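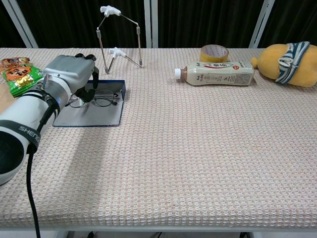

설거지는 아직 멀었고, 안경은 거의 다 왔다

키스 파에와이 씨를 만나러 간 날은 비가 오락가락했다. 우산을 어디 둬야 할지 몰라 문 앞에서 머뭇거리고 있으니 그가 나와서 우산부터 받아 들고, 차를 마시겠느냐 커피를 마시겠느냐 묻고, 대답도 하기 전에 주전자를 올렸다. 그는 타휘리(Tawhiri)라는 작은 팀에서 집안일과 매장 일을 기계에게 가르치는 일을 한다. 전에는 브룰레벡이라는 생활용품점에서 7년 동안 진열과 재고를 맡았다고 한다. 그래서인지 로봇 이야기를 하다가도 자꾸 선반 이야기로 돌아갔고, 나는 그게 싫지 않았다.

가장 궁금했던 것부터 물었다. 기계가 집안일을 할 수 있는 날이 오기는 왔는가.

"어떤 집안일이냐에 따라 다르죠. 사람들은 집안일이라고 하면 청소기 돌리고 빨래 개는 걸 떠올리는데, 하루를 가만히 돌아보면 제일 많이 하는 건 물건을 집어서 다른 데 두는 일이거든요. 안경을 집고, 병을 세우고, 테이프를 제자리에 갖다 놓고. 우리는 거기서부터 시작했어요."

요즘 팀이 매달리는 것은 안경이다. 쟁반에 놓인 안경을 손가락으로 집어 드는, 말로 하면 한 줄도 안 되는 동작이다. 그런데 그는 이 이야기만 나오면 의자를 앞으로 당겨 앉았다.

"테가 가늘잖아요. 렌즈는 투명하고요. 카메라로 보면 렌즈가 있는 건지 쟁반 바닥이 보이는 건지 헷갈릴 때가 많아요. 세게 쥐면 테가 휘고, 약하게 쥐면 미끄러지고. 우리 어머니는 눈을 감고도 하시는 일인데 말이에요."

7월 한 달 동안 안경 집기를 200번 넘게 시켜 보았다고 한다. 성적이 어땠느냐고 묻자 그는 웃으면서 "좋은 날도 있고 나쁜 날도 있었다"고만 했다. 조금 더 졸랐더니, 다리가 한쪽으로 가지런히 놓여 있으면 꽤 잘하는데 누가 아무렇게나 벗어 둔 안경은 여전히 어렵다고 털어놓았다. 우리 집 안경은 늘 아무렇게나 벗어 둔 안경이라, 나는 수첩에 그 말을 적고 밑줄을 그었다.

옆자리에서 듣고 있던 제니린 타글레 씨가 말을 보탰다. 그는 손가락의 움직임을 다듬는 일을 한다. "저는 인형이 더 무서워요. 안경은 까다로워도 모양은 그대로 있잖아요. 폭신한 건 쥐는 순간 모양이 바뀌어요. 거기에 천까지 둘러 있으면 천만 딸려 올라올 수도 있고요." 그러면서 음료수 병도 만만하게 보면 안 된다고 했다. 눕혀 놓으면 구르고, 들면 안에서 내용물이 움직여 무게가 한쪽으로 쏠린다는 것이다.

매장 일은 어떨까. 파에와이 씨는 브룰레벡 시절을 떠올리며 한참 뜸을 들였다. "상자째 옮기는 건 기계가 잘할 수 있어요. 그런데 저녁 무렵 진열대를 보면 손님이 과자를 집었다가 샴푸 옆에 두고 가요. 그걸 보고 '아, 이건 여기 게 아니지' 하고 도로 갖다 놓는 일, 그게 제 하루의 절반이었어요. 그 절반은 아직 사람이 해야 한다고 봐요."

그럼 언제쯤이냐고 다시 물었다. 이런 질문을 받는 사람은 대개 얼버무리게 마련인데, 그는 뜻밖에 선선히 답했다. "정해진 탁자에서 정해진 물건을 치우는 정도라면 3년이요. 부엌 전체를 맡기는 건, 글쎄요, 제가 숫자를 말하면 제니린이 화낼 거예요." 타글레 씨는 벌써 고개를 젓고 있었다.

차를 한 잔 더 얻어 마시고 일어서면서, 만약 내일 당장 한 가지 일을 대신해 주는 기계가 생긴다면 무엇을 시키겠느냐고 물었다. 파에와이 씨는 아침에 안경 찾아 주는 일이라고 했고, 타글레 씨는 이불 커버 씌우기라고 했다. 두 사람은 내가 신발을 신는 동안에도 이불 커버가 몇 년짜리 문제인지를 두고 이야기를 이어 갔다. 우산은 파에와이 씨가 문 앞까지 가져다주었다.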